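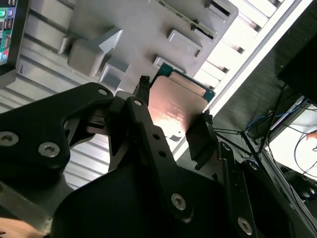

Figure 2. Processor held between the two fingertips, heat spreader up.

Unit 2: Gripping a chip

The Custham arm was built on a garage bench, with the gripper bolted together from flat black plates. Grip the processor by its edges only. Keep the fingertips off the contacts underneath. Start with the force setting at 25 and do not go above 36. Route the gripper wires to the side and leave slack for the wrist to turn.

For May's parts list, see page 69.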